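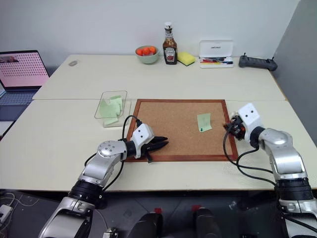 図1 双腕作業台。コルクボードに付箋をピンで留める課題

ロボット実習Ⅱ 第3回 配布メモ
安全規則と作業手順(協働運転の基本)
2019年3月25日(月) 担当:Hernán Arboleda 補助:Fidelina Mamani

※前回配ったものは差し替え。古いほうは捨ててください。

1. 今日の範囲
・規格の読み方(さわりだけ)
・作業台まわりの決まり
・ピン課題の手順と記録のつけ方
計算問題は次回にまわす。

2. 規格の話、ざっと
まず階層。ISO 12100が全体のリスクアセスメント(A規格)。その下に共通の話のB規格、個別機械のC規格。産業用ロボットはISO 10218-1(ロボット本体)と10218-2(システム、据付)。協働運転はTS 15066。JISだとB 8433-1と-2。

よくある誤解:「協働ロボットを買ったから柵はいらない」。ちがう。本体が対応品でも、ハンドと対象物と周辺を含めたシステム全体で評価する。今日の課題だとハンドの指先、それと画鋲。針を持った時点で接触の評価は別物になる。腕の力をいくら絞っても、先がとがっていれば刺さる。ここテストに出します。

協働運転の4方式(名前は覚えること)
 安全適合監視停止
 ハンドガイド
 速度と間隔の監視
 動力と力の制限
実習機は4番目の考え方が土台。ただし針を使う回は、運転中に人が入らない運用にする。つまり協働としては使わない。

3. 作業台の決まり(実習室内規)
3-1 立ち位置
運転中は台の手前の縁から900 mm以上はなれる。床のテープが目印。記録係も同じ。この数字は実習室で決めた値で、規格の数字ではない。レポートに「ISOで900」と書かないこと(去年7人いた)。

3-2 ケーブル
図1のとおり、グリッパの黒いケーブルは余長をとって輪になっている。右腕側は台の上に垂れている。動作前に必ず確認:
・手首を回しきっても突っ張らないか
・指の間、関節の間に入らないか
・台上の容器を引っかけないか(左は透明容器が近い、とくに注意)
結束バンドできつく縛るのは禁止。過去に断線あり。床の電源タップとコードは踏まない、またがない。

3-3 台の上の物
課題で使う物は手前の台。使わない物は奥の台の壁側に寄せる。図1だと果物の鉢、ケチャップの瓶、スポンジ、ペンのケースなど。別課題用なので片付けなくてよいが、腕の可動域に入れない。瓶は割れ物なので動かすときは両手で。
各自の飲み物は台に置かない。奥の台もだめ。

3-4 非常停止
始める前に全員が場所を指差し確認。押す係を一人決めて、その人は他の作業をしない。スマホも見ない。押したあとの復帰は教員かMamaniさんが立ち会う。勝手に解除した班はその日は終わり。

4. ピン課題の手順
(1) ボードを平らに置く。木枠を手で押して、がたつきがないか見る
(2) 付箋は容器に入れておく。図1のように斜めに重なっていてもよい。そろえすぎると逆に一枚ずつ取れない
(3) 画鋲の数を数えて記録用紙に書く。開始時と終了時、両方
(4) 人が離れる → 声かけ「動かします」→ 返事を待つ → 起動
(5) 一枚留めたら停止、写真、記録
(6) ずれていても手で直さない。傾きもそのまま書く

図1の付箋は、左下の角を緑の画鋲で留めてあって少し傾いている。合格か不合格か? 内規の判定は「付箋がコルク面の中にあり、画鋲が付箋を貫通していること」だけで、傾きは見ない。上から撮った写真一枚では貫通まで判断できないので、確認は停止後に付箋の端を軽くつまんで行う。この「写真で分かること/分からないこと」の区別をレポートに必ず書く。

画鋲の数が合わないときは全員その場で止まって床を探す。見つかるまで次の班に渡さない。

5. 記録
ログはJotsteadに上げる。ファイル名は班番号_課題_回数。半角で。速度の上限、ハンドの開き幅、停止した理由は空欄不可。「なんか止まった」は理由になりません。
失敗した回も消さずに残す。成功だけ99件並んだログより、失敗の混ざったログのほうが評価は高いでです。

6. レポート
・リスクアセスメント表(危険源、危害、見積り、対策、残留リスク)
・対策は順番を守る。本質的安全設計 → 安全防護と付加保護方策 → 使用上の情報。最初から「注意喚起シールを貼る」と書いたら減点
・考察は800字前後。図表は別
・〆切は5月の第2回授業の始めまで。遅れは要相談

ヒント:針先の保管、左右の腕どうしの挟み込み、停電時に把持した物が落ちるか。このへんを書いてない班が多い。

7. 次回
停止距離の計算。電卓もってくる。ISO 13855の式は予習しておくこと、記号の意味だけでいい。
質問はMamaniさんまで、授業のあと実習室で。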